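Shelf duty, May

Twelve good grabs before lunch was the plan. Keabetswe Pillay set it, and she was not the one driving the arm.

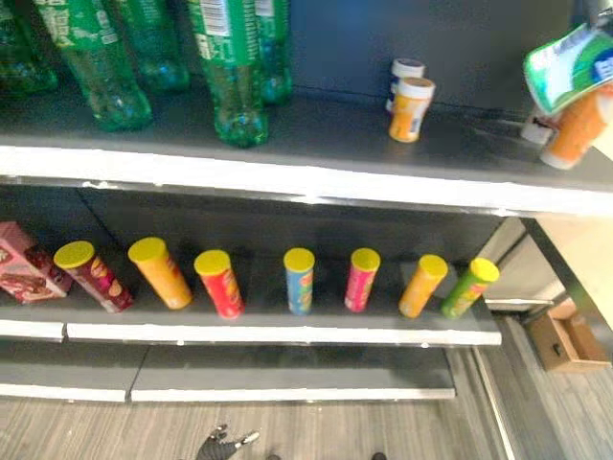

Variety is what the model wants, or so Stuart keeps telling me. I had the green-and-white tube up at the top right when he asked for more crisps. There's a whole row of yellow lids on the shelf below, so he has a point.

What I log for each go:

Which item, and which shelf 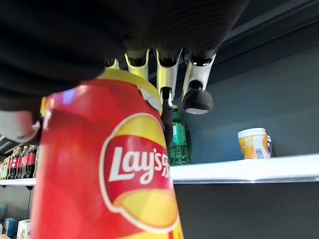 Whether I'd want a robot to copy it

Total so far: 849 examples, 46 of them mine. Dull bits stay in. The wrist camera saves plenty of fingers hanging over grey floor, and I've stopped trimming those.

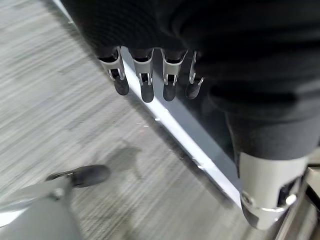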